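Permission to use family photographs and recorded stories in an exhibited artwork

Posted by Horațiu Jitaru, May 2020
Community Arts Help, section: Family and local history

I am preparing a set of printed panels on my grandmother's family, who ran a bakery in Pledholm. The panels will combine old photographs, short passages of handwritten text and a sound recording of two of my aunts. The Urunetti reading room has agreed to show the work and has asked for written confirmation that I may use all of the material. Several of the photographs came from a studio that closed many years ago, and one of the aunts has since died. I should be grateful for advice on whose permission is required and in what form it should be given.

Rogelio Evangelista

The photographs and the recording should be treated separately.

Ownership of a print does not normally carry with it the right to reproduce the image. Where a studio took the picture, the right may have passed to the photographer's heirs or to a later business. You are advised to write to the local record office, keep copies of all letters sent and received, and note the dates of any searches made. If the holder cannot be found, please ask the reading room whether it has a policy on such works before printing begins.

For the recording, each speaker should have signed a short form stating how the words may be used. In the case of the aunt who has died, the person dealing with her estate may sign. The form should name the exhibition and say whether extracts may also appear online. A general form covering "any use" is best avoided, as relatives often object to it later. 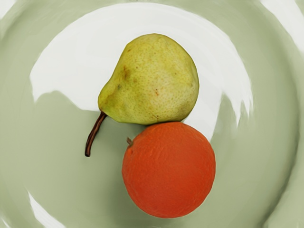

Any living person who can be recognised in the photographs should also be informed as a matter of courtesy, even where the law does not require it.

Trimomeo

I would just ask the family. We had 15 panels up in our hall and no one complained.

Ene

The reply by Rogelio Evangelista is sound. I would add that the handwritten passages need the same care. If they are taken from letters, the right in the words generally rests with the writer or the writer's heirs, and the person who received the letter may hold only the paper. Kindly check this before the panels are sent to the printer.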